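Moving the coffee hour outdoors
01/08/2025

I have been meaning to write this up for a while, and then the tomatoes came in and that took care of my evenings. But a few of you asked how the neighborhood coffee hour is going since we moved it out of the Odum building and over to the little park on Clisbridge, so let me put my feet up and tell you.

The short answer is that I love it. The long answer has to start with my grandmother's porch, which had a percolator on it every summer morning of my childhood, and anybody walking by was fair game. She would call out to the mailman before he was past the hedge! I think I have been trying to get back to that porch my whole grown-up life, and a park with a decent shade tree is the closest I have come.
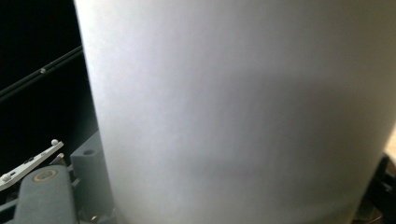 Indoors we had a good kitchen and a bad feeling. People came in, got their coffee, and sat down with whoever they came with. Outside they wander. They stand in the grass with their shoes off and talk to somebody's dog, and then they are talking to the somebody. I met a couple from Gasser Street who have lived 2 blocks from me for years (years!) and we had never once said good morning.

Now, the coffee itself. I went back and forth on this more than I should admit. I tried a dark roast that tasted like a campfire, and then a very fancy light one that my husband said reminded him of soup. We ended up with a medium roast from Tunis, the roaster over by the train tracks, and I make it a little stronger than I would at home, because so many people like a lot of milk.
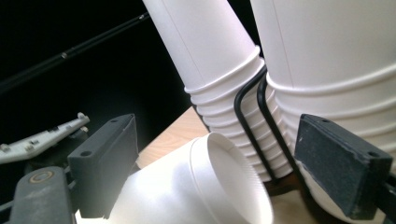
The milk is its own story. I carry it in a cooler with more ice than seems sensible, and I still fret over it the whole time. Oat milk disappears first, then the regular, and the skim comes home with me nearly every time – I have made a great deal of pudding this August.

We spend 80 dollars a month on all of it, and the jar by the sugar has covered that so far with a bit left over for cookies.
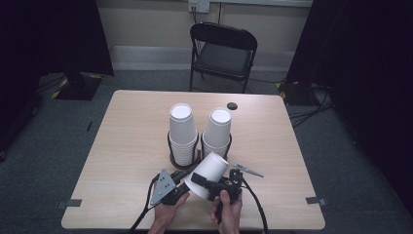
White paper cups, two stacks.

What I did not expect was how much people would want to stay. We say three hours and it is never three hours. Folks help fold the chairs and then stand there leaning on the folded chairs, still talking. I go home hoarse and happy and a little sunburned on one side.

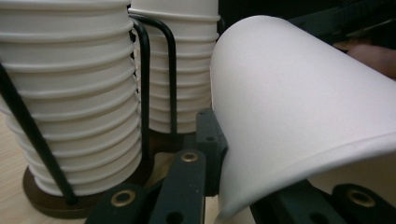 Marisela wrote in to ask whether we will keep going once it gets cold, and said she would gladly bring blankets and a big pot of cocoa if we do. I would like to try it, at least until the first real frost. My grandmother kept her porch open until the pipes complained, and I still have her percolator in the hall closet. It needs a new cord, so that is my job for this week.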